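# 洗后晾晒方式对平纹布折皱回复性能的影响

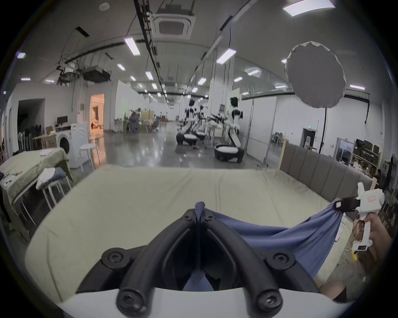 图1 两端夹持的蓝色布料，中段下垂并有褶皱

## 摘要

本项目以平纹棉布和涤棉混纺布为对象，比较悬挂晾干、平铺晾干和低速烘干三种方式对织物折皱回复角的影响，并考察预先摩擦对结果的干扰。结果表明，平铺晾干试样的回复角高于悬挂晾干试样，差异在纯棉布的经向上最为明显；烘干试样的平均值居中，但离散程度最大。涤棉混纺布对晾晒方式不敏感。经摩擦处理后，各组之间的差距缩小。

## 1 选题背景

折皱是织物在受压、弯曲后残留的不可恢复变形。棉纤维吸湿后，无定形区内的氢键部分断开，分子链段可发生相对滑移；干燥时氢键在新的位置重建，当时的弯曲状态因此被固定下来。由此推断，干燥阶段织物的受力状态应当影响干后的平整程度，也可能影响后续的抗皱能力。

已有的课程资料多讨论树脂整理和纤维配比，对家庭条件下可控的因素涉及较少。本组选择晾晒方式作为自变量，一是设备要求低，二是结果可以直接用于日常洗护。

## 2 材料与设备

试验用布两种：纯棉平纹布和涤棉平纹布，均购自 Galenstead 的同一家布店，各取自同一匹。布料未经免烫整理，标签注明为活性染料染色。

洗涤剂为 Binirska 中性洗衣液，不含柔顺成分。晾架为 Flideck 折叠晾架，横杆间距可调，展开后可兼作平铺网面。摩擦处理使用实验室的 Pyo 平磨仪。回复角用自制量角装置读取，量程为 0 至 180 度，180 度表示试样完全展平。

## 3 试验方法

### 3.1 试样制备

布料先整体预洗一次，去除浆料，然后按经向、纬向分别裁取凸形试样。裁剪时避开布边，同一根经纱不重复出现在同组的不同试样中。裁好后用铅笔在回折翼一侧标记方向，不使用水性笔，防止洗涤时渗色。

### 3.2 洗涤与干燥

试样固定在同种布料的衬布上一起洗涤，转速和水量各组相同。脱水结束后立即转入干燥步骤：

- 悬挂组：衬布上缘夹持，下缘自由，经向与重力方向一致；
- 平铺组：衬布平放于网面，用手抚平一次，之后不再接触；
- 烘干组：低温档，滚筒内另加陪洗布，至触感干燥后取出。

悬挂组与平铺组放在同一房间，窗户关闭，风扇不直吹。三组干燥后均在恒温恒湿柜内平衡，取出后直接测试。

### 3.3 摩擦处理

每组留出一半试样，在平磨仪上摩擦 2,000 次。磨料为标准毛毡，摩擦面为布的正面。处理后用软毛刷清除表面浮纤，重新平衡。

### 3.4 回复角测量

试样沿折痕线对折，施加 300 g 砝码，保持规定时间后卸载，待回复翼稳定再读数。正面对折与反面对折交替进行，读数由同一名组员完成。分析时经向与纬向分开统计，不相加，以免掩盖方向差异。

## 4 结果

### 4.1 纯棉布

经向回复角从高到低依次为平铺组、烘干组、悬挂组，纬向次序相同，但平铺组与烘干组的数据区间大部分重叠，不足以判定差异。悬挂组经向试样在测试前已可见轻微的纵向波纹，折痕线附近不完全平直，给对折定位带来困难。

烘干组的离散最大。重新检查记录后，偏低的几个读数集中在衬布的角部。角部在滚筒内容易卷折，局部先干，折线被保留下来。本组没有剔除这些数据，因为角部卷折属于烘干方式本身的特征。

### 4.2 涤棉布

三组差异均在重复误差之内。涤纶回潮率低，湿态与干态的模量变化小，干燥过程中被“冻结”的变形也少。该结果与预期一致。

### 4.3 摩擦的影响

摩擦后纯棉布各组的回复角都有上升，悬挂组上升幅度最大，组间差距随之减小。可能的解释是摩擦使纱线结构变松，交织点处的摩擦阻力下降，弯曲后纱线更容易滑回原位。涤棉布表面出现少量起球，回复角变化不明显。

## 5 讨论

悬挂组的经向结果偏低，单用自重拉伸解释并不充分。若只有拉伸作用，试样应更平直。更合理的看法是，湿布在夹持点之间受力不均，夹点附近张紧，中间松弛，形成由夹点向下发散的波纹，波纹干燥后成为初始弯曲。对折时砝码压在已有弯曲的区域，实际曲率高于平整试样，残留变形相应增大。

按此推论，增加夹点或改用整条横杆搭挂，应能缩小悬挂组与平铺组的差距。预试验中曾把一块衬布搭在横杆上晾干，波纹确有减轻，但搭挂处出现一道横向压痕，压痕两侧的试样无法使用。

误差来源主要有以下几项：

1. 平铺组的“抚平一次”由人工完成，力度没有量化；
2. 量角装置的指针轴存在间隙，接近 180 度时读数偏低；
3. 试样从柜中取出到读数之间的室内湿度没有控制，只做了记录；
4. 两种布的纱支不同，棉与涤棉之间的绝对数值不宜直接比较。

第 2 项只影响高回复角区域，本试验的读数很少落入该区，对组间排序没有影响。

## 6 结论

在本试验条件下，纯棉平纹布以平铺晾干的折皱回复性能最好，悬挂晾干最差，方向上以经向差异为主。涤棉平纹布可不考虑晾晒方式。摩擦后组间差异减小，因此结论仅适用于较新的布料，对长期使用后的织物需要另行测试。

## 7 后续工作

拟在 7 月补做斜纹布和府绸两种组织，并把夹点数量单独列为变量。量角装置的指针轴将换成带预紧的轴承座。若时间允许，再测定干燥过程中含水率随时间的变化，确认波纹是在哪一含水率区间内固定下来的。

## 附：数据处理说明

原始读数按组别、方向、对折面三级编号，存于课程共享目录。平均值保留到整数度，标准差多保留一位。异常值仅作标注，未删除。装置校准在每次测量前进行，校准块角度与读数的偏差写在记录表首行，计算时已扣除。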